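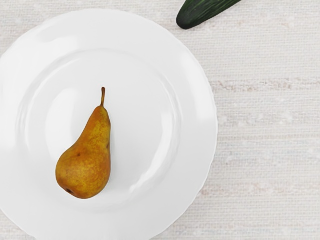

Search tickets...

Filed under: Simulation / Task rules / Scoring

Ticket 241: pear-on-plate episodes scored inconsistently
Opened by: Nadhirah Wattimena
Project: Pillai tabletop set
Status: open, awaiting rule text

March 8, 2024

Previtz and Flerex disagree on the same saved end states. The task is "put the pear on the plate". Previtz passes any state where the pear's centre lies inside the plate's outline from above. Flerex also wants contact with the plate and the gripper clear of the fruit. Out of 2000 replayed end states the two checkers differ on 241.

Steps taken

Replayed the disputed states with physics stepping on. Same split, so this is no rounding fault.

Checked the plate mesh. The rim edge is wavy and the Previtz outline is a plain circle fitted to the widest points. A pear resting half on the cloth can count as inside. Swapped in the real outline: most of the rim cases now agree.

The rest are states where the pear is still held just above the well. Flerex is right to fail these. A top-down render alone cannot settle them, as height has to come from the simulator state.

Reference state for the ticket: pear on its side in the well, clear of the rim, cucumber on the cloth and off the plate. Both checkers pass it. Keep it as the known-good case.

Proposed rule

An episode is a success only if the named object touches the plate, touches neither the cloth nor the gripper, and stays so for 3 seconds of simulated time. Resting pose is free -- a pear may lie on its side. Other objects are ignored unless the task names them or they end up on the plate.

Outstanding

Grurov logs from July store the last step only, so the 3 second hold cannot be checked. Those runs should be marked "not scored" and left out of the pass rate. Do not rescore them by eye.

Wording on the cucumber needs a second reader. At present a cucumber leaning on the rim counts as on the plate, and I have 4 runs where that changes the result.

This site uses cookies to keep you signed in. Accept | Manage settings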